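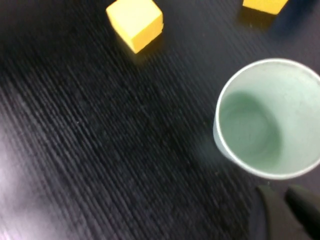

Tuesday, by the Flomcombe Kids Science Desk
Filed under: Robots & Machines > How Do They Know That?

How does a robot learn to put a block in a cup?

Easy job for you. Grab block, move hand, let go. Done before you even think about it. For a robot arm it's a big, big deal, and a team at the Bonberg lab spent most of the spring on it.

First thing to know. The robot has a little camera right by its fingers. So it sees what you would see if your eye was on your wrist. Try it! Hold your hand over the kitchen table and pretend. The cup looks like a circle. You look right down into it. And when your hand moves fast everything goes smeary, even a mat with lines on it turns into soft stripes. The robot has to work with that.

So how do you teach it? The old way was writing rules. Go left. Go down. Close fingers. Works great until somebody bumps the cup. Then the robot drops the block on the table and looks very pleased with itself (it isn't, it's a robot).

The Bonberg team did it a diffrent way. They showed it. A person steers the arm and does the job, and the computer saves everything, what the camera saw and how the arm moved. Then again. And again. They saved 3000 tries. That's a lot of yellow blocks.

After that the computer practices guessing. It gets a picture and has to guess the next little move. Wrong guess? It changes its numbers a tiny bit and guesses again. This part is called training and it can run all night while everybody is at home in bed.

Now the question the team really wanted to answer. Does it help to mess things up on purpose?

They made two sets of lessons. In the first set the cup was always in the same spot. In the second set, which they named Batier, they moved the cup every time, turned the blocks, and changed the lights so there was glare on the mat. Same number of lessons in each set. Then both robots got a test with the cup in 9 new spots.

The same-spot robot got the block in the cup for 3 of them. The Batier robot missed only one. Big difference!

Why? The team thinks the first robot mostly remembered a place. The second one had to look for the cup, becuase the place kept changing.

It still has bad days. Shadows are hard. A dark patch next to a block can look like part of the block, and then the fingers close in the wrong place. Two blocks close together, also hard. The next test is called Wijesinghe and it uses 4 kinds of cups, starting in June.

Words to know
Gripper: the robot's fingers.
Training: lots of guessing and fixing.
Glare: bright light bouncing off something so it looks washed out.

Try it at home: close one eye, look down through a paper tube and drop a block in a cup. Then have a friend move the cup and go again.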